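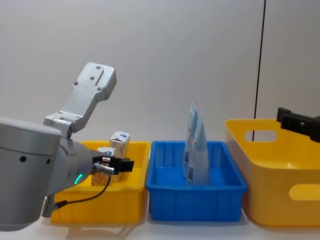
The Mallora two-arm picking kit is sold by Nisum as a bench package: two arms, two electric two-finger grippers, wrist brackets, cabling and the Punik control software. List price for the software license is 2,695 a year. Hardware is quoted separately. I ran the kit on a light grocery sort over most of May, moving mixed packages out of shallow bins and into a deeper basket.

Setup took one morning. The arms went at either end of a white table with the containers in a row between them. Punik stores each container as a zone with its own floor height and rim height. Rim height has to be entered by hand, and an error there will stop the arm on approach.
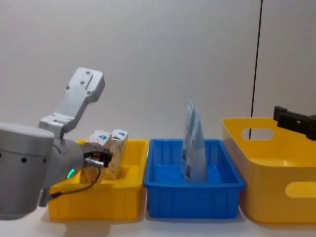 Cartons gave little trouble. The default grip profile closes slowly and stops on contact, and I left it alone for boxed goods. Tall flexible pouches needed a separate profile with a lower approach speed. Two pouches leaning on each other are the hardest case in this layout. Of 296 logged pouch picks, most of the faults came from the second pouch shifting when the first was lifted. The manual covers this in one paragraph, and the fix it suggests (pick from the wider base) worked better than mine.

Status lights are on the wrists and are easy to read from the operator's side. The gripper cable hangs in a loop under the wrist. I would like a clip there. Nisum support, in the person of Carmela Arrieta, sent a routing diagram the same afternoon, but it assumes the Öztürkmen cable guide, an extra-cost part.
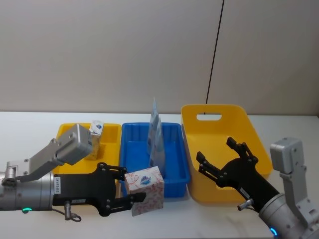
Handoff between arms is the weak point of the software. Each arm has its own queue, and the wait condition between them is set in a submenu two levels down. After 700 cycles I had one stall, cleared by a restart of the queue. Logs export as plain text, limited to 200 entries per file.

Recommended for benches with boxed goods and fixed containers. For pouches, ask for a trial first and bring your own stock. Spare finger pads are not included.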